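How I record hand-held gripper demos without losing half of them

I've been teaching tabletop tasks by hand for long enough to have thrown away a depressing number of recordings, and Savvas Politis (who trains the policies from mine) has sent back plenty more. So I finally wrote down the routine I use now. It assumes you already have a pair of hand-held grippers with a camera on each and that you can get video off them. If you're still building yours, come back when the fingers open and close smoothly!

Start with the task, written as one sentence. Mine for this round was "put the peg in the mug." If you need the word "then" more than once, split it into two tasks and record them separately. I tried to be clever in March with one long kitchen routine I called Morska, and I ended up with 314 takes that I couldn't trim into anything useful.

Next, pick your start position and your end position for both hands and stick to them. I start with the fingers open and both grippers over the table, hold still for a slow breath, do the task, open up, back off, and hold still again. Those pauses feel silly, but they make trimming so much easier.

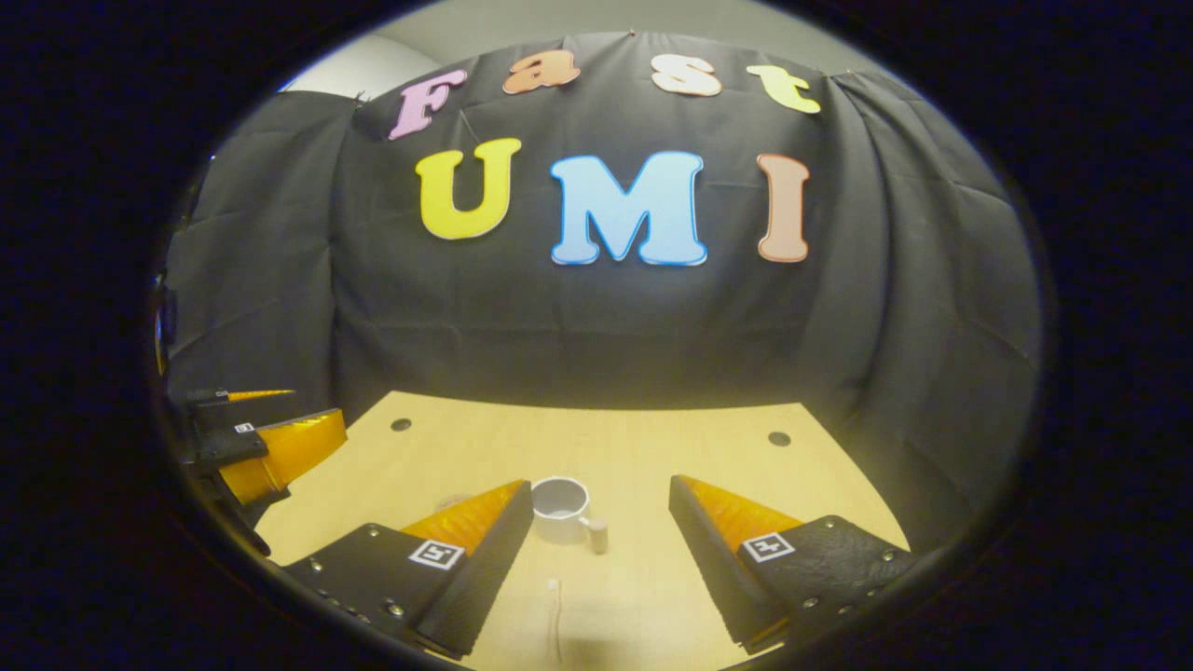 Now for the part I skipped for far too long, which is setting up the table. Clear everything the task doesn't need, then put your objects where the cameras can find them from the start. I like dark fabric behind and around the sides, clipped along the top, and if you want to stick big foam letters on it like the "Fast UMI" ones, go ahead, just leave them alone until the whole batch is done. A mug near the middle of the table is a friendly first object (you come at it from slightly above and the rim is easy to see), and a small upright piece beside it gives you something to pick up. Check the square markers on the fingers too. With the gripper open, both should be in view, and if your sleeve or a cable wanders across one, fix it before you record anything.

Then do a few practice runs with the camera off. Move slower than you want to. My natural speed is way too fast, and everyone I've handed a gripper to has the same problem. Keep your wrist loose, approach from the same general side, and close the fingers fully before you lift. If you fumble, finish the motion anyway, say "bad" out loud, and start a fresh take. I search the audio for that word later and it saves me an entire evening.

Change one thing between takes. Shift the mug a little, or turn its handle if it has one, or start the peg somewhere new. I do batches of 9, reset the table, and stretch my hands, which get sore sooner than you'd think.

How many do you need? For Lillurari, my last project, I stopped at almost 3000 good ones, and Savvas would've been happy with fewer if they'd been more varied. Name your folders before you start, by task and batch number, and watch the first and last take of every batch before you pack up the table.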